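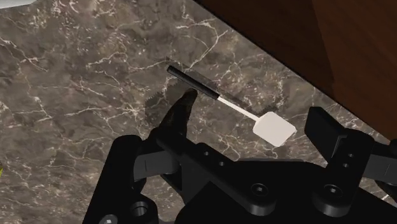
Most written rules for household manipulators start with force limits. The draft code of practice from Pradach starts with the state of the test bench before the arm moves. Every trial must be logged with the surface, the target object and the position of the fingers at the moment the approach ends. A utensil with a black handle, a thin white shaft and a flat square head, lying diagonally on veined marble, counts as a hard case under clause 4: the handle is slender, the background is busy, and one fingertip is already almost touching the tool while the other stands well clear of it.

Clause 4 was written by Natalia Galindo and Faustino Camacho. It requires simulated trials to be run on patterned surfaces as well as plain ones, with shadows switched on. "Teams were submitting results from a grey table," Camacho says. "The figures were good and told us very little."

The rule on repeats is stricter. Each layout is run 10 times in simulation, and a set of 900 runs is needed before a gripper goes near a real kitchen. Failed runs stay in the log. A run stopped by the operator is recorded as a failure.

Ferkero, which tests arms for the catering trade, has followed the draft since January. Jovita Ibarra, its test manager, objects to one point. The code allows fingertip contact with the worktop for up to 2 seconds, and she wants that limit tied to force as well as time. Galindo accepts the argument but says the wording must wait for the next revision.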